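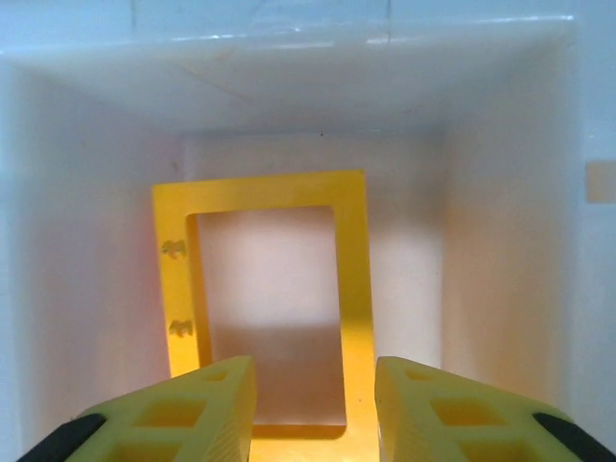

Yellow frame, upright, front view.

1/ Thread on special assessments and how Mundosa paid for its sewers between the wars. Working paper goes up on the Pusari project page Wednesday. What follows is mostly sources and method, with one result.

2/ Background. A special assessment charges the cost of a street or sewer to the parcels next to it. No general tax, no bond vote in most cases. The city engineer draws a district, the council adopts it, and the county clerk bills the owners in installments.

3/ The standard account says this system left poorer blocks unserved because owners there did not petition for improvements. That is a claim about demand. To test it you need the petitions, including the ones that failed, and those were usually thrown out.

4/ Mundosa kept them. They are filed with the engineer's correspondence, under street name, in the Drernulow annex. The finding aid lists the series as "misc. complaints" so I doubt it has had much use.

5/ The run has 87 petitions. Each has a street, a block range, a date received, signatures, and in most cases a penciled frontage calculation showing what share of the owners had signed.

6/ The legal threshold was a majority of frontage, measured in feet. Signatures were not counted by head. One absentee holder with a long frontage could outweigh a dozen resident owners on narrow lots. Several petitions fail on exactly this arithmetic.

7/ Of the 87, 64 met the frontage threshold according to the engineer's own figures. I recalculated every one from the plats and agree with him on all 64. His math was good.

8/ So far this is consistent with the demand story, or at least does not hurt it. The problem is what happened next.

9/ Meeting the threshold did not oblige the council to act. It only allowed it to. 19 of the 64 qualifying petitions never got a hearing date. No denial, no vote, nothing in the minutes.

10/ Sixteen of those are in the Akpan addition, east of the rail spur. Akpan was platted late, had a high share of Black homeowners by the second census in my window, and was inside city limits for the whole period.

11/ I want to be careful here. Akpan also sits low, and a gravity sewer from there would have needed a lift station. The engineer raises this in two letters. It is a real cost and he was right to raise it.

12/ But the lift station was built. It went in to serve the packing plant on the next parcel over, and it was charged to the general fund. Capacity on the as-built drawing is well beyond what the plant needed. The petitions stayed in the folder.

13/ Method note. I link petition signatures to deeds by name and lot, then deeds to census households by name and street number. The first link is strong. The second is weaker – house numbers in Akpan were reassigned midway through, and I only have a partial conversion table.

14/ Where the household link fails I drop the signature from anything involving race or occupation. I do not impute. This costs sample size, and the appendix shows how much on each block.

15/ The unit of analysis is the block face, because the assessment was levied that way. Using tracts here would be a mistake. The Akpan tract includes a strip west of the spur that was fully served, and averaging the two hides the whole pattern.

16/ One block face in the linked data has 126 signatures over four separate petitions, all for the same sewer. Many of the names repeat. It is hard to square that with low demand.

17/ What the paper does not show: intent. I have no memo telling the clerk to sit on anything. I have a procedure that allowed delay with no record of a decision, and a very uneven distribution of delay.

18/ It also does not cover paving. Paving assessments ran through a different office after the charter revision and those files are on microfilm in poor condition. I have read two reels.

19/ Petition transcriptions, frontage tables and the linking code will be posted with the paper. Household names stay out of the public file except where they appear in printed council minutes.

20/ If you have worked with assessment rolls in another mid-size city and know whether unheard petitions were logged anywhere, I would like to compare notes. Replies are open. Corrections to the plat measurements especially welcome – cite sheet and lot, please.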